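Call for participants: teach our robot hand how you pick up a bottle

Shared 72 times · 2 comments
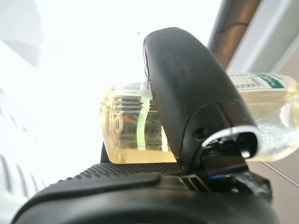 Our group at the Varnum laboratory studies how a robot can learn a grasp from people who are not engineers. For the next part of this work we look for participants who will guide a robot arm by hand and show it how to hold common household things. We have worked a lot with clear plastic bottles, and they are still the most difficult objects for us. When a bottle is filled with a pale yellow liquid and the daylight is strong, the wrist camera gets a bright green and white streak through the plastic, and the black finger covers the middle of the bottle at the same time. A person knows very well where the bottle is. Our software often does not, and we want to learn from the person.

What we study

The method has the working name Meltside. In most teaching studies, the robot records the whole movement of the person and tries to repeat it. We record also the small corrections: the moment when you stop, go back a little, turn the wrist and try again. In our first study, we collected 1462 such corrections. When the robot was trained with them, it dropped fewer bottles than when it was trained only with the finished grasps. The difference was clear for transparent containers and very small for cardboard boxes. We do not yet understand why the boxes gave so little, and this is one question of the new study.

The second question is about experience. In the first study almost all participants were students in technical subjects. We would like to see if the corrections look different when they come from people who use their hands in other ways at work, for example in a kitchen, a shop, a pharmacy, a garden or a hospital ward.

Who can take part

You must be 18 years or older and able to stand for short periods, but there is a high chair if you prefer to sit. You need normal or corrected vision. Left-handed people are very welcome, as we had too few of them last time. You do not need to know anything about robots or programming. If you took part in the first study, we unfortunately cannot invite you again to this one.

Please do not apply if you have a pacemaker or another implanted electronic device. Our ethics approval does not include this group.

What you will do

You come to the laboratory for 2 visits. At the first visit, we explain the equipment, you sign the consent form, and you get time to move the arm without any task. It moves easily when you hold it, and it stops when you let go. After that you guide the gripper to different containers, close it, lift, and put the object down on a mark. Some containers are full and others only partly full, and they are placed both standing and lying.

At the second visit, you watch the robot try by itself. When you think that it is going to fail, you take the arm and correct it. After each round we ask you to say in your own words what was wrong. Many people find this part strange in the beginning, but there are no right or wrong answers.

Each visit takes one and a half hours, with a break. We can offer times in the daytime and on Wednesday evenings until 8 p.m. The visits should be at least two days apart.

Payment and travel

You receive a gift card after each visit, also if you decide to stop early. We pay bus or train tickets within the region when you send us the receipt. Coffee, tea and fruit are in the waiting room.

Your data

We record the position of the arm, the force on the fingers and the picture from the wrist camera. Your voice is recorded only when you comment on the rounds, and the sound file is deleted when it has been written down. Your name is kept apart from the measurements. You can leave the study at any time without giving a reason, and you can ask us to delete your data until the analysis begins.

How to apply

Write a short message to the study coordinator, Wenche Hägglund, at the Varnum reception. Please tell us your age, your occupation, which hand you write with, and the times when you usually can come. We answer everyone, but it can take one week. The first visits start in April. Questions about the method itself can be sent to Valter Halvorsen, who is responsible for the study.

The laboratory is on the ground floor of the Blomqvist building. There is a ramp at the side entrance.

Comments (2)

Ingvild Rønning
I work night shifts at a care home and would like to join. Is it possible to come in the morning, before I go to sleep?

Wenche Hägglund
Hello Ingvild, yes, we have times from 8 a.m. Please write your shifts in the message and we will find something.

Recent from the laboratory

Grasping clear objects in daylight: notes from our first study
Open position: research assistant, tactile sensing
Märta Vik presents her thesis work at Solatcombe
New opening hours for the reception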